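Neken Turns Down Naming Offer, Asks Donors for Plain Accounts Instead

Charity says supported housing needs money that lasts past the ribbon cutting

Neken, which runs two supported homes for adults who have left care, prison or the street, said Wednesday that it has declined an offer from property firm Alline to sponsor and rename its larger house. The board voted after a meeting with residents in August.

The offer would have covered new kitchens, fresh paint and a sign over the door. It would not have paid for a single night shift. Neken's director, Inger Bergmann, said the charity had asked Alline three times whether any of the money could go to staff wages and had received three polite letters about visibility.

"I have been to a lot of openings," said Bergmann. "I have eaten a lot of small sandwiches. What I want to know is who pays the person sitting in the hallway at 3 a.m. in the second winter, and I have yet to see that on a banner."
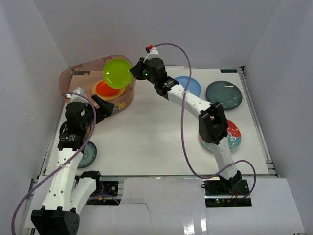 A lime-green plate held in a gripper above a white tabletop.

Neken has 200 regular donors, most of them giving by monthly transfer. The charity says those gifts, small as many are, have kept the homes open through two funding gaps, while larger one-time grants have often left it with equipment to insure and no one to run it. One past grant paid for a workshop that stood locked for most of a year while Neken looked for money to hire an instructor.

Under rules the board adopted at the same meeting, Neken will no longer accept gifts for buildings unless the donor also supports running costs for at least two years. It will also stop printing the phrase "lives changed" in its reports. Vibeke Overgaard, who chairs the board, said she had never been able to find out how the number was reached.

"We used to print one every spring and it always went up," Overgaard said. "I asked what counted as a change. Somebody told me a person had to attend twice. I attended twice myself that year, so I suppose I am in there."

In place of that figure, the charity will publish how many residents are still housed after leaving, how many it has lost touch with, and what each home costs to run. Overgaard expects the first set to look worse than what supporters are used to. She said she would like them to read it anyway. 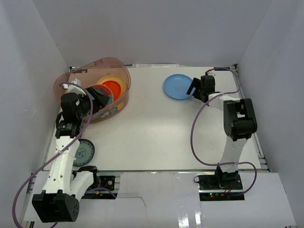 The new rules were drafted with help from Þröstur Ragnarsson, a former resident who joined the board last year. He argued against the Alline sign from the start. "People have to give that address to employers," he said. "It should look like a street number – 7 is fine."

Neken also said it would not sign the Clovow Pledge, a local campaign that asks charities and businesses to promise an end to homelessness in the district by 2073. Bergmann said she had no quarrel with the aim but did not see what a signature would oblige anyone to do before she retired, or before most of the signers did. The charity has written to the campaign asking for a target that falls within the next two budgets.

Talks with Alline have not been closed. The firm has been sent the new rules and invited to spend an evening at either home, without a photographer. Neken had received no answer when this release was issued.

Press contact: Brynhildur Hviid, Neken office, weekday mornings. Visits to the homes are by arrangement only, and residents are not available for interviews unless they ask to be.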